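Home | Articles | Faults and failures | Grippers | Index

Onska slip fault

The Onska slip fault is a grasping failure found in soft-fingered grippers, in which a bottle slides down between the fingers after a grasp has been recorded as good. It takes its name from Onska, the handling project where it was first written up, and it has become one of the most rewarding small puzzles in the whole field of robot handling!

Cause

Ribbed fingers bend around whatever they touch, a lovely piece of design that lets one tool hold a cup, a packet or a piece of fruit. The trouble starts with thin plastic bottles. When a bottle is nearly empty, its wall gives way at the same moment the fingers do, and the width reading settles just as it would on a firm grip. The controller sees a steady number and begins the lift. Most of the weight sits low in the base, so the bottle can tip or drop as soon as the arm speeds up.

At Tatness, where the fault was studied in most detail, the log covered 3689 grasps. Of these, 225 involved partly filled bottles, and 61 of that group ended in a slip. Bottles that stood closer to one finger did worst - the near finger made contact early and pushed the bottle over before the other arrived.

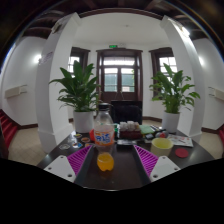
Safety and remedies

A dropped soda bottle is mostly a nuisance, but liquid on a smooth floor is a real fall hazard, and a spill can reach wiring in the tool. The Tatness report asked operators to stop the arm fully before wiping up.

The best-known remedy is the Kramer check, a wonderfully simple test in which the tool lifts the bottle a short way, waits, and reads the finger width again. A change of more than 7 percent cancels the lift. Statach later added a centering move before the jaws close. The two work well together, though glossy tabletops can still confuse the centering step.

See also: Soft fingers; Grasp width; False contact

Contact the editors | Copyright and reuse | Back to top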